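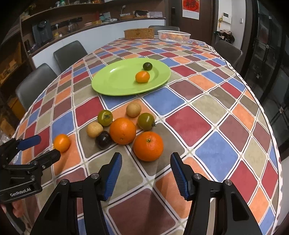
How should mixed fruit be stored if it is all bought on the same trip? Sort it by how it behaves after picking: plums that are still firm stay at room temperature until they give slightly under the thumb, tomatoes stay out of the fridge until ripe, and citrus goes in the fridge if it has to last beyond a week.

Dec 26, 2020

I spent part of the morning sorting fruit on the dining table, which is the only surface in the apartment large enough for it. The oranges, the mandarin, the plum and the tomatoes were all out on the patterned cloth, and I wanted them put away before lunch. I have been keeping notes on storage since January and this post is mostly a cleanup of those notes.

## Citrus

Oranges and mandarins do not ripen further once picked. The only thing storage does is slow the loss of water. On the counter, a large orange holds up for a week in my kitchen, sometimes longer if the radiator is off. In the fridge drawer the same fruit lasts three weeks or more. Mandarins are worse in both places. The peel is thin and sits away from the flesh, so it dries first and goes leathery while the inside is still fine.

I used to wash everything on arrival and stopped in the spring. Water stays in the small hollow at the stem end, and that was where most of my mold started. Now I wash at the point of eating.

One moldy orange contaminates the ones touching it. Check the underside every few days and turn the fruit while you are there.

## Plums

A firm plum goes on the counter, stem end up, out of direct sun. Mine usually need two or three days. Once soft near the stem it goes in the fridge and should be eaten within four days. The whitish bloom on the skin of some plums is wax and can be left alone until washing.

Winter plums here are imported and inconsistent. Judite Frade buys hers from the Henriques stall and gets better results than I do from the supermarket – same variety, as far as either of us can tell. I paid more there twice and had one good batch and one mealy one, so I have no conclusion.

## Tomatoes

I keep tomatoes with the fruit because they follow the same rules as the plums. Unripe ones with green still in the skin stay out. Fully ripe ones can go in the fridge for a few days if the alternative is throwing them away, and should come out an hour before eating. Conceição Coelho takes the calyx off and stores hers stem side down to reduce drying through the scar. I tried it with one batch. The tomatoes lasted a day longer, but the batch was small and the kitchen was cooler that week.

## The bowl

Most of my losses came from the bowl. A deep one puts the weight of the large oranges on whatever is underneath, and the soft fruit is always underneath. I replaced mine with a shallow Plivach tray, 30 cm across, which holds a single layer. It takes up more of the table. Spills get under it too, so the cloth needs wiping more often than before.

Citrus goes on one side, anything still ripening on the other. I have read that ripening fruit gives off ethylene and speeds up its neighbors. In a ventilated room with this quantity I could not measure a difference, but separating them makes it easier to see what needs eating.

## Still open

- Paper bag versus tray for hard plums. The bag seems faster by a day, but I forget what is in it.
- Whether the fridge drawer vent should be open or closed for mandarins. Closed so far.
- A liner for the tray. Carolina Serrano suggested a folded dish towel – cheap, washable, and I already own several.

The vent test starts with the next bag of mandarins.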